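Call for Participants: The Naltance Home Memory Project

Tell us about the rooms you grew up in

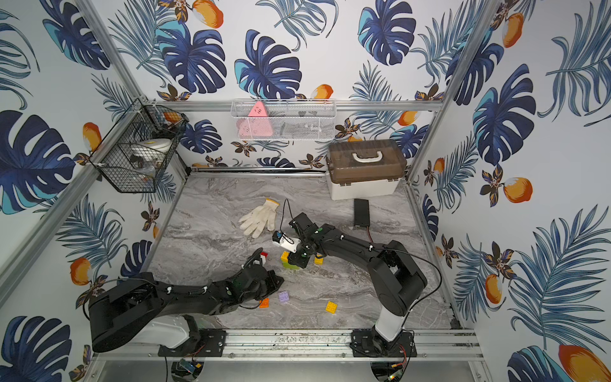 What we're looking for

Do you remember the wallpaper in your grandmother's hallway? The kitchen floor you learned to walk on, or the curtains your mother saved up for and then wouldn't let anyone touch? If any of that rings a bell, we would love to hear from you.

The Naltance Home Memory Project is collecting spoken stories about ordinary rooms in and around Clandedstead, from the earliest ones anybody can remember right up to the apartment you moved into last year. We want to know what was on the walls, what was on the floor, who picked it, who hated it, and how long it stayed up after everyone agreed it should come down. People tend to tell us they have nothing interesting to say, and then two hours later we are still on the subject of the bathroom tile and somebody has put on a second pot of coffee.

We are looking for 40 people to sit down with us for a recorded conversation this year. You do not have to have lived in a grand house, or even a house. Trailers, boarding rooms, farm bunkhouses, dorms, the back bedroom at your aunt's place where you stayed for one winter: all of these are homes, and we have far too few of them in the collection so far. (We have plenty of front parlors, and we are very fond of them, but we could use a few more laundry rooms.)

Who can take part

Anyone 18 or older who lives in Clandedstead or Huanca now, or who lived in either place for at least a year at some point in their life. If you have moved away, we can talk by phone or video. We would especially like to hear from:

- people who hung paper, laid floors, painted or sewed curtains for a living, or who worked in a store that sold any of those things
- renters, past and present
- families who moved here from another country and brought ideas about color and pattern along with them
- brothers and sisters who remember the same room differently, and are willing to argue about it in front of a recorder

Conversations can be in English, Spanish or Ukrainian. If you would be more comfortable in another language, please ask and we will do our best to find somebody.

What it involves

You will have one relaxed conversation, usually between one and two hours, with one of our interviewers. We can come to you, or you can come to our room over the Pokis bakery on the main street, where there is an elevator around the back and always something good to eat. You are welcome to bring a friend or relative along, and old photos, paint chips, fabric scraps or rolls of leftover wallpaper are very welcome too. Last August a gentleman brought us a piece of linoleum he had kept in his garage through three moves, and we talked about nothing else all afternoon.

We will send you a typed copy of the conversation afterward. You can correct it, add to it, or ask us to take out anything you would sooner keep private, and you'll have four weeks to do that before it goes into the collection. You may use your full name, your first name only, or no name at all. You can also change your mind and withdraw at any point up to the end of those four weeks, with no hard feelings and no need to tell us why.

Each participant receives a $40 gift card as a thank-you for their time, and we can cover local bus fare or gas. Please mention it when you sign up so we can have the form ready.

Where the stories go

The recordings and typed copies will be kept at the Naltance reading room, where anyone can ask to listen to them. We are also putting together a printed book of shorter pieces, 2,000 copies, to be given away free to schools, libraries and everyone who took part. Nothing of yours will be printed in the book without a separate signed okay from you.

Who we are

Tamara Shevchuk leads the interviews. She spent many years behind the counter of a decorating store and can still date a floral border from across a room. Ulises Salazar looks after the recordings and the photographs, and he is the person who will help you scan your family pictures and hand them straight back to you the same day.

How to sign up

Call or stop by the room over Pokis any weekday morning and leave your name, the best way to reach you, and a sentence or two about the room you'd like to talk about. If you can't decide on one, just say so and we will sort it out together over coffee. You can also leave a note at the bakery counter and they will pass it up the stairs to us.

We will get back to everyone within two weeks. If we hear from more people than we have places for, we'll try to include a good mix of ages and neighborhoods, and we will keep your details for the next round if you would like us to.

Posted 6 Feb 2025

Contact us | © Naltance Home Memory Project | Back to top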